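Talk notes, reading circle, 9/16/18
Clementina Abreu

Slide 1. Good evening. Tonight I speak of the detective pastiche, and mostly of the narrator. Please stop me if I go too fast.

Slide 2. My story is set in 1897. Inspector Olszewski travels on the night train to Durkia. His friend Odham, a doctor, writes everything down – and he understands half of it. Read the paragraph with the locked compartment (page 2). Pause after "the lamp was still burning."

Slide 3. Why a friend as narrator? He may be wrong and stay honest. In my first draft, from February, the inspector told the story himself. It had 60 pages and no secret.

Slide 4. Meals. Old detective stories stop often for breakfast, and I like this very much. Two people at a table can talk of a murder quite calmly.
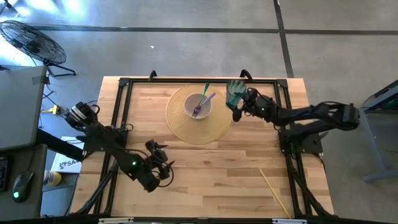
Green utensil and purple fork in a white bowl, on a woven placemat.

Slide 5. Read the ending, 705 words. Do not explain the ticket. Then questions, and thanks to Brurkar Books for the room.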